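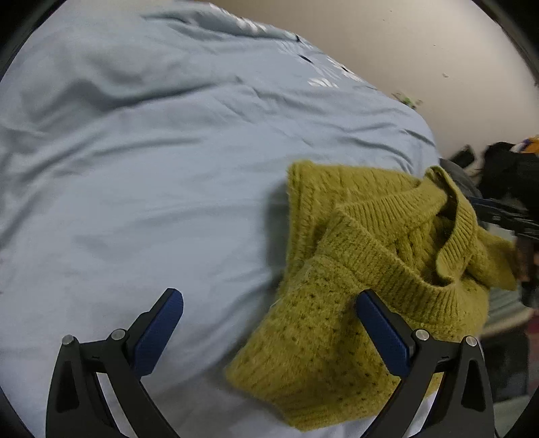 Kidus Gashaw would like that more people fold a sweater the same evening they take it off, and do not leave it on the bed until the weekend. Knitwear keeps its shape better when it lies flat, he told the visitors of the Remell shop in Trurkwood.

Remell announces today that its free folding evenings will return in August. Each evening has 30 places and begins at 6:30 p.m. Last season the shop received 3449 sweaters for its knitwear exchange, and roughly 200 of them had a stretched collar.

Guests are asked to bring one knitted sweater, clean and dry. Hangers are not needed. Places can be reserved at the shop counter.

We use cookies to improve your visit. Accept | Settings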